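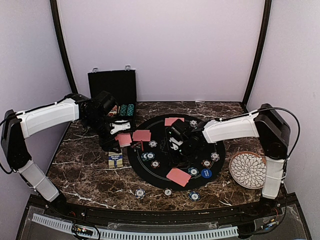 Troltwood researchers report new training method for two-armed robots

A research team at the Troltwood laboratory has published a method that allows a pair of robot arms to learn long tidying and sorting tasks from a modest number of human demonstrations. The method, named Pravach, was developed with engineering support from Kinameo and is described in a paper released in September.

Robots that work with two arms are usually taught by example. A person guides the arms through a task many times, and a learning system then copies the movements. The approach works well for short actions but tends to fail on longer ones, where a small slip early on can spoil everything that follows.

Pravach addresses this by dividing each demonstration into short stages and teaching the system to judge which stage it has reached. If a playing card is missed or a poker chip slides out of place, the arms can return to an earlier stage and try again – there is no need to restart the whole task.

The team trained the system on 314 demonstrations of table tasks involving cards, chips and their storage case. It was then tested in 200 trials, with objects set out differently each time. Pravach completed up to 37 per cent more trials than the same learning system trained without stages.

"Thin, flat objects are a hard test for a gripper," said Kieran Mac Suibhne, who led the study. "A card lying face down on a mat offers very little to hold, and the arm has to approach it at the right angle. We wanted a task in which small errors would happen often, so that we could study how the system recovers from them."

The paper also sets out the limits of the work. Performance fell when chips were stacked or when cards overlapped closely, and the system remains slower than a person at every task tested. All trials took place at a fixed workstation, and the authors make no claim about results in homes or workplaces.

A second phase of the project will examine whether stages learned on one set of objects can be reused for another. It will be carried out with the Bhatt workshop, which will prepare 2 new sets of test objects, including folded cloth and small packaging.

The demonstrations, trial records and training code will be made available to other research groups on request. Enquiries should be addressed to the Troltwood press office.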